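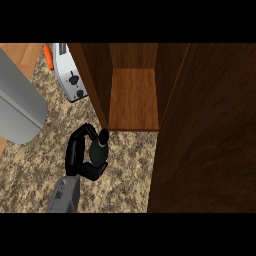
Bottle, gripper and open cabinet in the club's simulated kitchen.

Putting the Bottle Away: Practice Task 3 for the Holtwood Robotics Club

By the time you reach this page you should have the Venside kitchen loading without errors and the arm moving when you tell it to. If the arm moves when you don't tell it to, go back to Task 1 and check your key bindings.

Task 3 sounds like something your parents have asked you to do: pick up the bottle, put it in the cabinet. You will drive the arm by hand and record each run, and in Task 4 your recordings will be used to train a policy. The policy will copy you faithfully, including the part where you wandered off toward the toaster.

What you need

The club login for the Ferkia simulator
The Task 3 scene file from the shared folder
A mouse with a working scroll wheel (the gray ones in the bin do not have this)

Step 1. Load the scene and reset it

Open the Task 3 file and press Reset twice. The first reset moves the arm home. The second moves the objects, for reasons known only to whoever wrote the script in August and then graduated.

Step 2. Use the wrist view for the grasp

Switch to the wrist view once the arm is over the counter. You're looking down on everything, so the bottle shows up as a dark green oval with a black cap at one end. Find the cap first. It tells you which way the bottle is pointing, and you'll want that later.

Step 3. Close slowly

Bring one finger over the top of the bottle and the other underneath, so the bottle sits cradled between them. Set grip speed to 25. The slider goes up to 100, and every year somebody finds out what 100 does. Bottles in simulation weigh whatever the file says they weigh, and ours is very light.

Step 4. Line up with the shelf

Stop just short of the cabinet. In the shot at the top of the page the cap is pointing at the front corner of the shelf, and that is a fine place to pause and a poor place to push forward from. Slide right until the cap is clear of the side panel, then check the open door on the other side. You have less room than you think – the wrist is a box, and boxes have corners.

Step 5. Lift, then go in

Raise the bottle above the front edge of the shelf before you move forward. Doing both at once looks graceful and usually ends with the bottle wedged against the wood, vibrating.

Step 6. Let go and back out

Open the fingers fully and wait a second. Back straight out along the line you came in on. Turning the wrist early is how you take the bottle home with you.

Step 7. Save the run

Save only if the bottle stayed on the shelf. Name the file with your initials and the run number. "final_final_good" is not a run number.

You need 20 good runs before Task 4. Jitendra Ahuja did 157 last year before he noticed that recording was switched off, so look for the red dot in the corner of the control panel before each one.

If things go wrong

The fingers pass through the bottle: collisions are off. Turn them on under Physics and reload.

The arm freezes near the door: you've hit a joint limit. Back up and come in from farther left.

Anything else: write it on the Bhardwaj lab whiteboard, under the other ones.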